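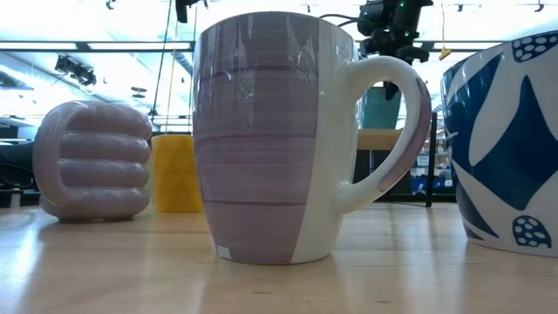 The big lavender one, with the fist and the mustard cup for company

Mug shelf thread: show us how you arrange yours
Started by nanna_g
Views: 1,842

nanna_g wrote:
Right, I have been promising this for ages! I've fallen completely for chunky glazed mugs and I want to talk about how you all set them out. The tall lavender one is my favourite colour of anything, ever. I love the brushy bands and that white stripe down to the handle, and even the handle gets a lick of lavender along the curve. My question is whether a big mug like that should go at the front where you can admire it or at the back so it doesn't hide the littlies. Mustard behind purple makes me grin every time.

ewurabena wrote:
Oh that's gorgeous. Front and centre, no argument from me. Is the blue and white one on the right a bowl or a mug? Those dotted ovals are beautiful.

Also please peel the sticker off the bottom!

nanna_g wrote:
Ha, it stays until I've decided. Another one, with a bit more to see through the handle:
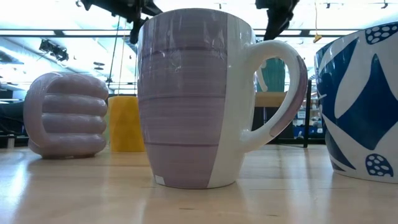 Teal peeking through the handle, mauve-pink on the left

Look at the darker rings on the purple. Three of them, and the glaze between them goes all streaky. I could stare at it for a whole cuppa.

shao_jinfeng wrote:
Going to disagree with the lot of you. Big ones at the back, always. I had a heavy stoneware mug from Pedik at the front of my cupboard and every time I reached past it I clipped a smaller one. Lost a handle that way. Lovely mugs though, and the teal one with the ridges is the one I'd pinch.

my_trinh wrote:
Jinfeng, that's a cupboard problem, surely? On an open bench you can come at them from any side. I did my whole collection over one arvo in June and here's my order of doing things:

1. Get everything out of the cupboard first, including the ones you're embarrassed by.
2. Put the ones you reach for daily up on a little riser. Mine is an Orkeck offcut and it has survived years of tea. Nanna's teal one is the sort I'd put up there, it has that thin brownish rim against the pale inside and it deserves a bit of height.

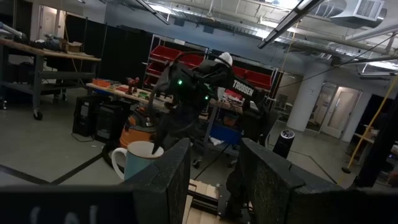
3. Leave a gap between them. You want to get your whole hand round a mug without nudging its neighbour.
4. Pick a direction for the handles and stick to it.

guoqing_y wrote:
Number 4 is madness, sorry. I'm left-handed and my partner isn't, so ours point everywhere and it works a treat. I also think a row of matching handles looks like a shop.

my_trinh wrote:
I LIKE it looking like a shop!

ewurabena wrote:
With Guoqing on this. Mixed handles look lived-in. My Rever set came with hooks and I gave up on them inside a week.

nanna_g wrote:
You'll all be cross with me then, because I've gone for a bit of everything. Green, orange and white are back with the low wooden shelf, the other five are out on the wood in two loose rows, and the handles go wherever they please. 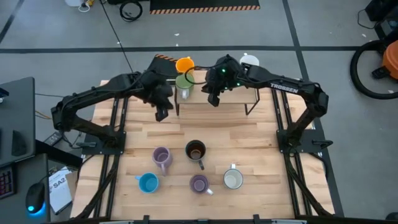
I keep coming back to the dark brown one. The inside looks coffee-stained and I wouldn't scrub it for the world — it sits so well beside the lavender, and then you've got light blue and the second purple and white along the front. Jinfeng, you'll notice nothing is hiding behind anything much in those rows. I might swap the light blue and the brown.

shao_jinfeng wrote:
All right, the gaps are good, I'll give you that. Don't swap them. And bicarb for the brown one, please, I can't look at it.

guoqing_y wrote:
Leave the brown one alone! Coffee stains are seasoning.

shao_jinfeng wrote:
They are not seasoning. It's a mug, not a wok.

my_trinh wrote:
Nanna, where does the mustard one go in all this? I was hoping to see it next to the light blue.

nanna_g wrote:
Still making up my mind. Off to put the kettle on, will post again after tea.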